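Reverberation in the Brinholm Workroom: Measurement and Ceiling Treatment
Project report, building physics track
Supervisor: Wolfram Stöcker

1. Background

The large workroom in the Brinholm building was converted from a storage hall and is now used for group projects, model building and supervised lab hours. It has a concrete ceiling, painted masonry walls and a sealed floor. Users have complained for several semesters that speech is hard to follow when more than one group is working. The complaints are consistent with a long reverberation time, but no measurement had been made before this project.

The project had two goals. The first was to measure the reverberation time of the room in its existing state. The second was to calculate how much absorbing material would be needed to bring it down to a level suitable for group work, and to compare two ceiling products for that purpose. Noise from outside the building and noise from the ventilation system were left out of scope.

2. Room data

The room is close to rectangular, with a shallow recess on the corridor side. Its volume, calculated from our own dimensions with the recess included, is 891 cubic meters. The drawings on file give a slightly larger value. The difference comes from the false wall in front of the old loading door, which is missing from the drawings. We used our own value throughout.

Most of the furniture is hard: tables, open shelving and stools. The only soft material of any size is a curtain at the street windows. It was kept open for all measurements, which is how the room is normally used.

3. Measurement method

We used the interrupted noise method. A loudspeaker played broadband noise until the level in the room was steady, the signal was switched off, and the decay was recorded. The loudspeaker was placed at 2 positions, one near the corridor door and one in the far corner by the windows. The microphone was placed at 7 positions for each loudspeaker position, away from walls and tables.

Decays were evaluated in octave bands. The evaluation range started below the steady level to avoid the first reflections and ended well above the background noise. In the lowest band the background noise was too high for a clean fit at the positions closest to the ventilation outlet. These decays were repeated after 18:00 with the ventilation off, and the repeated values were used.

All measurements were made in January with only the two of us in the room. An occupied room has more absorption, as people and clothing take up part of the sound, and the results should be read as the upper limit.

4. Results, existing state

In the 500 Hz band the mean reverberation time was 2 seconds. The values at the individual positions were close together, with the exception of the microphone position in the recess, where the decay showed a bend. The early part was short and the late part followed the rest of the room. We kept this position in the mean and noted it separately in the data sheet.

Toward higher frequencies the reverberation time dropped, mainly through air absorption and the curtain. Toward lower frequencies it rose. This is expected in a room with heavy surfaces, and it limits what can be achieved with thin products mounted directly on the ceiling.

Using the Sabine equation, the measured value at 500 Hz corresponds to an equivalent absorption area of 72 square meters. This served as the starting point for the treatment calculation.

5. Ceiling treatment

Two products were considered. Skulard is a mineral wool panel that is hung below the ceiling with an air gap. Rollon is a felt panel that is glued directly to the concrete. The absorption coefficients were taken from the data sheets and were not checked in our own tests.

The air gap gives Skulard a clear advantage in the low bands. In the middle bands the two are close. Rollon is easier to install and does not interfere with the cable trays, which run the full length of the room and would have to be lowered in three places if hung panels were used.

The calculation was made for 100 square meters of treated ceiling, the largest continuous area free of lamps and trays. With an absorption coefficient of 0.9 at 500 Hz, the absorption area rises from 72 to 162 square meters and the reverberation time falls to 0.9 seconds. Both products reach this coefficient according to their data sheets.

The Sabine equation assumes a diffuse sound field. That assumption gets weaker when all of the absorption sits on one surface. Sound traveling horizontally between the hard walls passes the ceiling only rarely, and the true decay is then longer than calculated. Shelving and other furniture scatter the sound and reduce this error, but we could not put a number on it.
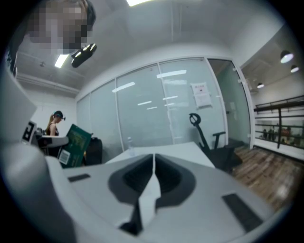
For this reason we recommend that part of the material be moved from the ceiling to the upper section of the long wall opposite the windows. The total area can stay the same. The wall is free above shelf height, and panels there would also interrupt the flutter echo that is audible when clapping near the center of the room.

6. Cost and installation

Hinrichs, the contractor for the earlier work in the building, gave us an informal estimate for both variants. Rollon was the cheaper of the two once the changes to the cable trays were included. The material price alone favors Skulard. If the trays are due to be replaced for other reasons, the comparison should be repeated, as most of the extra cost would then disappear.

Fire classification has to be confirmed in writing before an order is placed. The Rollon data sheet lists a class for the panel but says nothing on the panel together with the adhesive. Our inquiry was still open when this report was handed in.

7. Open points

- The low-frequency result for Rollon should be checked with a trial area - the data sheet gives no value for the lowest band.
- Reverberation time with the room occupied has not been measured.
- The curtain was only tested open. A short series with it closed would show how much of the high-frequency problem can be solved at no cost.
- The drawings on file should be corrected to show the false wall at the loading door.

The raw decay curves and the calculation sheet are stored in the project folder, sorted by loudspeaker position. The repeated evening decays are marked with an R.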